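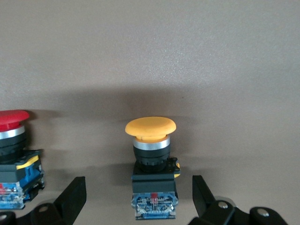

Svitlana reckons the buttons are the hardest thing we could have picked, and that we'd have had a much happier January with foam cubes like everybody else. She said so at the first club evening of the year, again at the second, and then wrote it on the whiteboard in green pen so she wouldn't have to keep repeating herself.

She may well be right! But I love the buttons. I've been meaning to write about them for weeks, and it's Saturday and raining and the bread is in the oven, so off we go.

For anyone new: I help out at the robotics club in Plaltau, on the floor above the bike workshop. This season we've entered the Herkonance, in the sorting class, where every team chooses its own parts and has to explain to the judges why they're worth sorting. Most teams choose something light that squashes a bit. We chose mushroom-head push buttons, the fat ones you thump with your palm to stop a machine, complete with the contact block underneath. The task is easy to say: pick each one up by its lower half, carry it across the table, and put it down upright in the tray for its colour. Red in one, yellow in the other. You have seven minutes and you mustn't touch anything.

Easy to say, as I say.

The trouble is the shape. A mushroom button is wide at the top, then you get the shiny ring, then the ribbed collar, then suddenly a square black block, and under that the see-through blue bit with all the springs and screws showing. So where do you hold it? Grab it by the cap and you're pinching a dome. Grab it by the collar and the fingers have to come in under the overhang. Ursina, who draws everything before she'll touch a keyboard, filled four pages with side views and decided on the contact block, coming in low with one finger on either side. The block has flat faces, and the weight isn't all dangling underneath you.

Then there's the neighbour problem. If you stand the buttons in a row, the finger that goes round one of them needs somewhere to be, and quite often the place it would like to be is where the next button is standing. Our first program knew nothing about neighbours. It went for yellow with total confidence and shoved red along the table like somebody getting to their seat in a cinema. Mervin laughed so much he had to go and stand on the stairs.

What we do now is look first, from the wrist, down low, before the fingers close. The program finds the yellow cap, which is the easy part (a big matt blob of colour on a dull background, lovely), and then drops its attention to the blue underneath and works out where the middle of that is. If there's another cap close by on one side, it turns the gripper a little before going in. Marlies wrote that part in one evening and I still don't completely follow it, but she's promised to go through it with me and I'm holding her to it.

Red has been more of a pain than yellow. Our red caps are glossy and the lamps make a white patch on them, and the program used to decide that the white patch was a hole and the button was a sort of doughnut. The chrome rings didn't help either – anything that shiny picks up whatever is near it. Rahel sorted it out by moving the lamps back and bouncing them off the ceiling. Half an afternoon of clever filtering thrown away for a lamp on a chair! I was delighted. She was slightly annoyed, as the filtering had been hers.

There was also the great red muddle. There's a bit of red inside the contact blocks that shows through the clear plastic, and for one whole evening the robot was convinced that a yellow button was a very small red one. It kept carrying it off to the wrong tray. We tried changing the colour limits, we tried changing them back, and in the end Svitlana said, why is it looking down there for the colour at all? So now it only takes the colour from the top third of whatever it has found. One line. I think about that line a lot.

As for how it's going: up to last week we'd logged 569 tries, good and bad, in the big notebook with the Stöckli sticker on the front. The best full run so far put 19 buttons away inside the seven minutes, with one of them lying on its side, which the rules count as half. Ursina wants to have passed 1002 tries before the Herkonance. Why 1002? Because Mervin said a thousand and she wanted to beat him.

What I enjoy most is how the evenings sound. There's a stretch where everyone's typing and the compressor downstairs is thudding away, and then somebody says "going", and the whole room leans towards the table. It's only two black fingers closing on a bit of blue plastic. You should hear the noise when it lifts, though. And you should hear Marlies when it doesn't.

Things still to do, mostly so that I remember them myself:

The putting down. We let go too early and the button rocks. Rahel thinks we should lower until the motor feels the table, I think we should just go slower, and we'll try both on Tuesday.

The latch. There's a little yellow tab sticking out at the side of the black block, and if a finger comes down on it the whole button twists round. For now we start them all facing the same way, but the judges get to place them on the day, so that won't do.

New pads for the finger tips. I've ordered a strip of soft rubber from Celletti and I have high hopes for it.

The poster. We do need a poster. It currently says "BUTTONS" and has a coffee ring on it.

If you're near Plaltau and fancy seeing a run, come up on a Tuesday after six, the door by the bike stands is open and you just follow the shouting. Younger brothers and sisters are welcome, and so are parents who say they're only staying five minutes. Bring slippers, the floor is freezing.

Right, bread.

Posted 2 March 2024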